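Stammont Community Help
Automation and Robotics > Grippers and hand tools

Jaws on our hand-held gripper keep losing a small zipper pull. Where do I start?

Viewed 349 times
3 answers

carpetrails

Hi all! First post after months of reading, and I want to say up front that this forum got our whole station running. The thread on cable slack alone saved me a weekend.

I look after one bagging station in the workshop at Jornwood. It's a light wooden table with a big flat white sheet over most of it, and the person working it stands at the front edge with a hand-held gripper in each hand. Both grippers are Nunau kits that we put together ourselves. The job right now is mesh laundry bags: bring the tips in, take hold of the zipper pull, run the zipper along, let go, reset. I love this task, it looks like nothing and then it turns out every small fault in the gripper shows up in it.

The fault I have is this. On big soft things (a folded towel, the body of the bag) both grippers are great. On the zipper pull, the right one grabs fine and then lets go partway along. It doesn't fly off. It sort of rolls out, always toward the operator. The left one does it too, only much less often. I started keeping a tally in September and I'm up to 218 pulls, and the slips are nearly all on the right-hand unit. Swapping hands doesn't cure it, the trouble goes with the gripper.

What I have done so far:

Wiped the finger faces with alcohol and a lint-free cloth. Better for the rest of that morning, then back to normal.

Checked the jaws closed on nothing. They come together along a nice straight seam, and I can't see light through it when I hold it up to the window.

Checked the linkage for slop. With the jaws closed I can get a tiny bit of rock at the tips if I push the arms sideways. I don't know how much is allowed, and the build notes don't say.

Moved the cable. It used to run off the back of the handle and over the side of the table. Now it comes down past the wrist toward the front, and that feels much nicer in the hand, but the slip rate stayed the same.

The bag is the other half of it, I suppose. The mesh is very light, and when you pull on the zipper the whole bag wants to come with it. The tape is gray on white mesh, so at least it's easy to find!

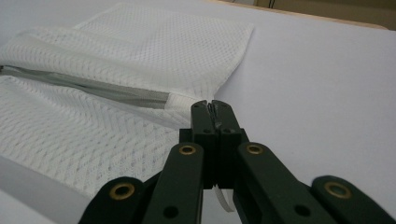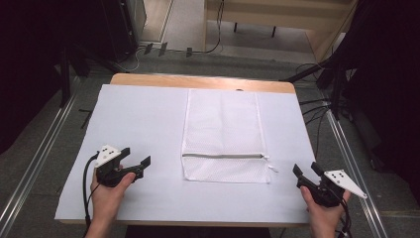

Mesh bag and zipper on the station table, first close in at the jaws and then from farther back with both grippers.

The ends of the fingers have small notches and they're a bit scuffed. I have spare fingers on the shelf, still in the bag from the Salameh print shop, but I'd like to understand what is wearing before I throw new parts at it. We also have the brass grommets at the linkage joints and I've never put anything on them. Dry? Oil? Grease? I've read all three on here and everyone sounded very sure.

So, in what order would you go at this? And is there a quick test that tells me if it's the fingertips or the linkage? I can take the station down all of Saturday if I need to, so a slow and thorough answer is very welcome.

meshandmitten

Oh this is a fun one, and I think you're closer than you think!

We run the same sort of parallel-linkage gripper on cloth, and small hard parts are where ours misbehaved too. A towel forgives everything. It fills the gap between the fingers, so it doesn't matter if the faces are a hair out of parallel. A zipper pull is thin and hard and touches each finger on a tiny patch, and if those two patches aren't facing each other squarely the pull has somewhere to go. "Rolls out toward the operator" makes me think the faces are opening up a little on that side when there's load on them.

Your seam check only tells you about the jaws with no load. Try it this way:

Cut two strips of ordinary printer paper, narrower than the finger. Close the jaws on one strip right at the tips, with the same squeeze you use on the zipper. Pull the strip straight away from the tips and notice how it drags. Then do it with the strip on the near side of the tip only, then on the far side only. On a healthy gripper the near and far strips feel the same. If one slides out easily you've found your open side.

Now do the whole thing again while someone holds the two linkage arms steady between finger and thumb. If the weak side gets better with the arms held, the play is in the joints. If it stays weak, the finger faces themselves are worn or were never flat, and you can go straight to your spares. That one test would have saved me two evenings of taking things apart.

For the order, I'd go like this.

Tips first. Put a steel ruler against each finger face and look along it toward a lamp. Scuffs on the very ends don't worry me much. A rounded inner edge does. If you find one, you can dress the face on fine paper laid on glass, a few light strokes, checking each time. Go easy! Take the same off both fingers or the seam will wander to one side.

Joints next. Do one joint at a time and put it back before you touch the next, or you'll be like me with a saucer full of parts and no memory of which side they came from. Slide the arm off, wipe the brass and the pin, and look for dark powder. Powder means the plastic or the brass is being ground away, and that joint is your likely culprit. Tighten only until the rock goes away and the arm still drops under its own weight. If it stays where you leave it, you've gone too far and the jaws will feel sticky when they open.

On oil, I use a dry PTFE lubricant, one dab on the pin, wiped off again. Wet oil creeps. Sooner or later it's on the finger faces, and then it's on your white mesh, and then everybody is cross with you. I'd leave grease alone on something this small.

Last, grip height. If you take the pull right at the extreme ends of the fingers, you're using the floppiest part of the whole tool. Go in a bit deeper, so the pull sits lower between the faces, and see what your tally does. It costs you nothing to try. I was amazed by the difference.

Please post how the paper test goes, I really want to know!

tinybolts_dad

just swap the fingers. they cost next to nothing and you have them already. I put new ones on every month whether they need it or not and never looked at a joint in my life

also check the bag isn't the problem, some of those zippers are terrible

linkage_lunch

Great question, and the paper strip test in the first answer is a good one. I've just used it on ours at lunch and it picked out a lazy joint I'd been blaming on the operator. Sorry, operator.

A few things I'd add, mostly about the table and not the tool.

Your bag is moving. You said so yourself, and I think that's a bigger share of your slips than it looks. When the zipper bites and the bag drags along on the sheet, the pull changes its angle in the jaws, and then a gripper with a bit of play will spit it out. Use the left gripper to hold the bag down at the start of the zipper, on the mesh right beside the tape and not on the tape itself. Then pull in line with the zipper and low to the table. If the hand lifts even a little, the slider tips up and jams. We practice it slowly until the slider glides, and only then speed up.

Lay the bag the same way every time, too. We put ours flat with the zipper running across, and smooth out the mesh near the closed end first. Some of these bags have a little tab of mesh over the end of the zipper, and if the pull is tucked up near it you can end up with a pinch of mesh between the fingers as well. It feels like a solid grip. It isn't, the mesh squashes and the pull works loose. Open, back off, come in again.

Then the sheet. Is yours fixed? Ours used to creep toward the operator all day long. A few strips of double-sided tape under the corners fixed it, and we peel and replace them when they stop sticking.

Cables: you've got them coming down past the wrist, good. Leave enough slack that the operator can reach the far end of the bag without feeling the cable at all. If it tugs, the hand twists to make up for it and the jaws come in crooked. Stand there yourself and do ten reaches with your eyes closed, you'll feel it right away.

And if the gripper has one of those white plates with the dots on it, as yours do, check that it hasn't shifted before you start and again after any work on the linkage. It's very easy to lean on it when you set the tool down on its side. I made a foam cradle for each of ours out of packing scraps, and they've been wonderful. They're ugly, too.

I do disagree a bit with the swap-every-month answer. It'll work for a while! But if the joint is loose, the new fingers will wear to the same shape as the old ones and you'll have learned nothing. Put new fingers on after the joints are right, keep the old pair in a labeled bag, and compare them in a few weeks.

What I write on the card that hangs by our station, in case it's useful:

Start of the day: wipe finger faces, close on paper, look at the seam, feel the cable.
Every Saturday: rock each joint, wipe the brass, one dab of dry lube, check the sheet is stuck down.
When a tip looks rounded: dress or replace both fingers, never one.

carpetrails

Wow, thank you, this is so much more than I hoped for!

Update from the bench. Paper test on the right gripper: near strip slid straight out, far strip held. With the arms held steady they felt the same. So it's a joint! I took them off one by one as advised, and the upper joint on the right inner arm had gray dust all around the pin. Cleaned, snugged up, dab of dry lube, and the rock at the tips is gone as far as I can feel.

I haven't changed the fingers yet. I wanted to see what the joint did by itself, so I ran 5 slow pulls with the left gripper holding the mesh down beside the tape, and all of them went the full length. A tiny sample, I know, the tally starts again from zero on Monday's sheet of paper and I'll post it when there's enough on it to mean something.

Sheet was not taped down. It is now.

One follow-up for linkage_lunch: does your foam cradle hold the gripper jaws up or jaws down? Mine would have to sit at the back of the table, and I'm wondering about the cable.

linkage_lunch

Jaws up, handle in the foam, with a slot cut in the back for the cable to drop through. Cut the slot wider than you think you need. Very happy about that joint!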